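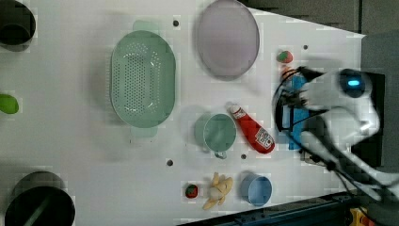

Figure 3. The Stelluswood table from the overhead camera, with the arm coming in from the right and the toy kitchen set spread out.

4. The build and the first long run

4.1 The table

I should say up front that I built the table before I had any idea what I wanted to do on it, and that order of events explains a good deal of what follows. Stelluswood is a shared workshop, so the bench had to survive other people (and their coffee), and I wanted a pale top that would make a red strawberry easy to pick out from overhead. It did that nicely! It also showed shadows much more strongly than I'd hoped. In Figure 3 you can see them falling to the left of the colander, the mug and the blue cup, and my first segmentation script was very fond of them. For most of April it believed the cup had a dark twin.

The four holes in the top are a similar story. My code treated them as small dark objects and kept proposing grasps on them, so I ended up masking them out by hand, one at a time, in a settings file I'm not proud of. If you build one of these, write the hole positions down before you mount anything. I measured mine afterward, leaning over the rail with a tape measure in my teeth.

Chepkoech Biwott wrote the motion planner, which we call Tidden, and I wrote everything that talks to the camera. The split was tidy on paper. In practice we argued about coordinate frames for two weeks, and she was right about the sign of the y axis. The logging tool is Drastutus, which I had left over from an older project and which still prints its warnings in capitals.

4.2 The objects

We went with kitchen things because they come in such awkward shapes, and because play food is cheap to replace when the arm leans on it. The toy banana bunch is the one I'd recommend to anybody. It has several curved fingers joined at the stem, so there are lots of places where a grasp looks fine to the planner and then only catches one finger. The strawberries are the easy end of the set. The ketchup bottle is somewhere in between: lying at an angle like that, it gives you a narrow cap at one end and a wide base at the other, and Tidden wanted to grab it by the cap every single time until we penalized narrow ends.

The mug was harder than I expected. Seen from straight above, a mug is mostly a circle with a little bump for a handle, and if the bump is missed you've got no clue which way it's turned. We also kept the big stuff on the table during every trial, meaning the colander and the plate. They were there as clutter and we never asked the arm to lift them, although it tried to pick up the colander by one of its tab handles on the first evening and I let it have a go. I have no useful data from that.

4.3 The trials

Each trial was one request for one item, with the layout shuffled by hand between blocks. We logged 3042 attempts in all, spread over 16 sessions, mostly after 7 p.m. when the table saw was quiet and the bench stopped humming. Of those attempts, 2666 ended with the right item lifted and set down inside the target zone. That's 376 misses, and I've gone through every one of them in Drastutus, which took longer than running the trials did.

The misses bunch up. Things close to the plate's rim did badly, I think because the rim is low and the height estimate smears across it. Small items near the arm's own housing did badly too, for the dull reason that the gripper and its cables hide them from an overhead camera at just the moment you'd like another look. We tried rerouting the cables and it helped with the view, then one of them snagged, so we put them back.

I also kept a separate set of 1194 attempts in which the lights were moved between blocks. Those aren't part of the total above, and I treat them in Section 5 along with the shadow fix, which came out of a suggestion from Idahosa, the small hardware shop that cut our rail. They told me to stop fighting the shadows in software and hang a second lamp. I did that the same night, with string.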